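Shared Workshop Arm Build, Handout 2
Revised Dec 7, 2018

Task: colander transfer. Arm: Maditz, bench-mounted. Controller: Kinex. The overhead camera must be calibrated before the arm is powered.

1. Work area. Set the plate near the far side of the table and lay the ketchup bottle on it. Food items and the bowl go between the plate and the toaster oven, clear of the oven door.

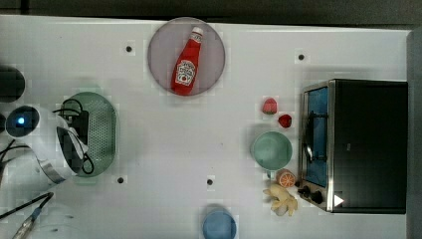 2. Approach. Move to the pre-grasp pose at 620 encoder counts above the table, then descend at half speed. Stop if the Ogura driver reports a current fault. Re-home before a second attempt.

3. Cable slack. Leave enough loop over the gripper for full wrist rotation. A short loop pulls on the connector and shifts the grasp to one side. 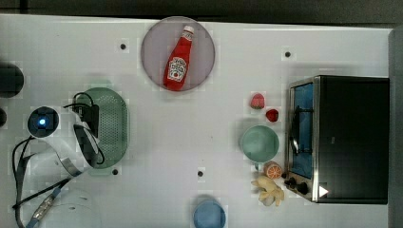

4. Grasp check. Joint 2 should settle at 2301 counts with the fingers at the colander rim. If it settles at 2455, the tool offset from the June build is still loaded. Load the Gostlow file and repeat step 2.

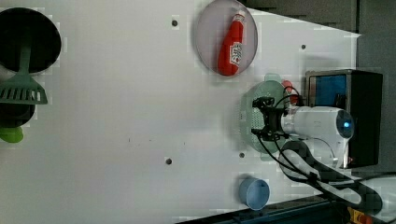 5. Logging. Save one file per attempt, failed attempts included. Write down the start pose, the end pose and any fault code. Bring the log to the next bench session.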